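Apr 24, 2018 | By Lihua Cao and Ovidiu Nistor
Filed under: Robotics, Faults and Safety

4.2 Loss of grip during table clearing

The Tristerero trials used two arms working over one table, with cutlery to be lifted and set down in a shallow tray. Of 300 attempts, 24 ended in a dropped item, and forks made up most of these.
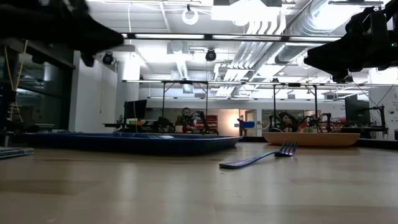 The controller treated a closed gripper as a held object. When a fork handle slid out, the arm carried on to the tray and opened over it as normal. The log recorded a success each time, so the fault went unseen until June. 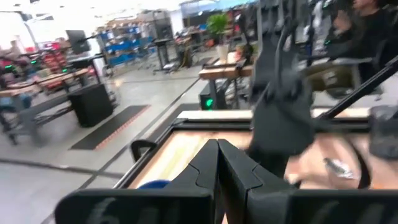
Adjoa Acheampong argued that the drops mattered less than the false log entries, as a second arm may enter the shared space on the strength of them. We agree, and the stop rule in Section 5 was rewritten to suit.
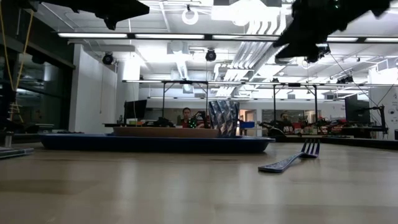 Could the fault have been found from finger position alone? Only for thick handles. A flat fork handle changes the closing distance too little for our sensor to tell it from an empty grip.

We then added a check on motor current after each lift and repeated 50 attempts with the same cutlery. 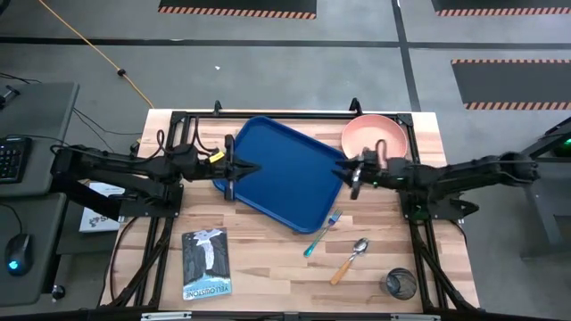

Figure 7. The two-arm table with tray and cutlery.

Three drops occurred in the repeat set. All were logged correctly, and both arms stopped.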